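Drovano to Open Second Table Linen Rental Shop in Feseck
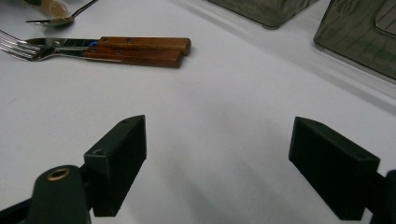 A table in plain white at Drovano's Feseck location.

FESECK, December 23, 2022 — Drovano, a rental company for table linens and event furniture, will open its second location next month in the former Gosunano furniture building. The new shop will serve restaurants, halls and private customers on the east side of town, who until now have had to pick up orders from the company's original warehouse.

The Feseck location will stock 1025 tablecloths in 8 sizes, along with napkins, table runners and chair covers. Customers can reserve online or at the counter. Orders of 200 pieces or more include free delivery and pickup within the town limits.

All linens are washed and pressed by Drovano's own laundry, which moved to larger quarters in July. Customers do not need to wash items before returning them, but should shake out crumbs and remove candle wax — a cleaning fee applies to wax stains.

The first large order from the new shop will go to Kiều, a family-run restaurant and banquet hall that hosts Lunar New Year dinners. Drovano will supply 600 napkins and matching cloths for the dinners.

White, ivory and dark red will be available from opening day. Other colors can be ordered from the main warehouse with two days' notice. Deposits are refunded when the linens are returned. Price lists and reservation forms are available at both counters.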